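Hamann Library Opens Pancombe Correspondence to Readers

Letters on harbor appointments and town business now listed, transcribed and available by request

PANCOMBE, March. The Hamann Library has opened the Pancombe Correspondence, a collection of letters, drafts and receipts concerning the harbor office at Pancombe and the people who sought work there. The collection fills 21 archival boxes and is open to any reader who registers at the library's front desk.

Most of the letters passed between the harbor office at Pancombe and the county clerk's office at Pudcombe. They deal with the filling of posts: pilots, lamp keepers, weighers and a long line of under-clerks. Many are short. A typical letter acknowledges an earlier one, promises that a name will be put forward, and closes with news of the writer's health or the state of the road. Taken together, they show how public jobs were asked for, recommended and given out in a small port town.

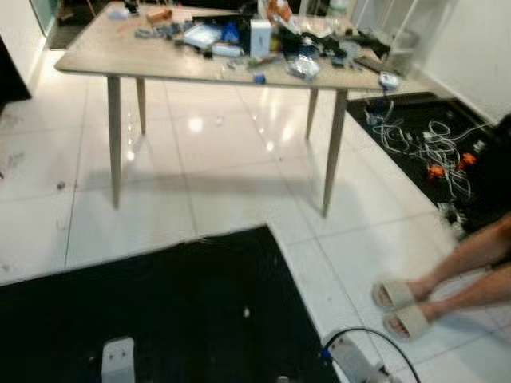 Sorting the Pancombe letters began with the loose sheets, which had lost their original order before they came to the library. Letters were matched to their replies by date, handwriting and subject, and each was given a folder number before it was transcribed. Readers who plan to bring their own equipment are reminded of the library's rule on clear surfaces. A table covered with cables, plastic bags and a bottle or tube lying on its side is no place for a letter, and staff will ask that such items be moved to a locker before any folder is issued. Pencils, loose paper and one laptop are permitted at each seat.

The collection is arranged in three series. The first holds incoming letters to the harbor office, including requests for appointment and the testimonials sent with them. The second holds the office's own drafts, many with heavy corrections that allow a reader to compare what was first written with what was finally sent. The third is made up of bills, receipts and lists of wages. The library has kept the drafts apart from the letters even where both survive, with cross-references in the finding aid.

Of special interest is a run of eight letters concerning the post of assistant pilot at Lunby, a landing place downriver from Pancombe. The post drew rival candidates, each with a patron, and the harbor office appears to have encouraged more than one of them. The final letter in the run refers to a decision "already known to you," but the letter announcing that decision has not been found. The library would be glad to hear from any family or institution holding papers from Lunby in the same period.

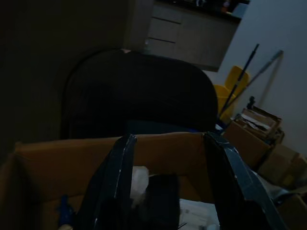

Transcriptions follow the spelling and punctuation of the originals. Words that could not be read are marked in square brackets, and doubtful readings carry a question mark. Abbreviations common to office letters of the time have been left as written, with a key at the front of the finding aid. Where a signature is missing, the writer is named only if the hand matches that of a signed letter elsewhere in the collection. Corrections from readers are welcome and will be reviewed by the manuscripts department before the text is changed.

The first series has been transcribed in full. Work on the drafts continues, and the wage lists will be described at folder level only. Original letters may be seen by appointment in the reading room. Requests should give the series and folder number and should reach the library at least three working days before the visit. Some folders are too fragile for handling, and readers will be offered a copy in their place.

Copies may be ordered for private study or for use in the classroom. Permission to publish must be requested in writing from the manuscripts department, and published extracts should be credited to the Pancombe Correspondence, Hamann Library, with the folder number.

About the Hamann Library

The Hamann Library collects and preserves letters, business records and printed works relating to Pancombe, Pudcombe and the river towns. Its reading room is open to the public without charge.

Inquiries about the collection may be sent to the manuscripts department, Hamann Library, Pancombe.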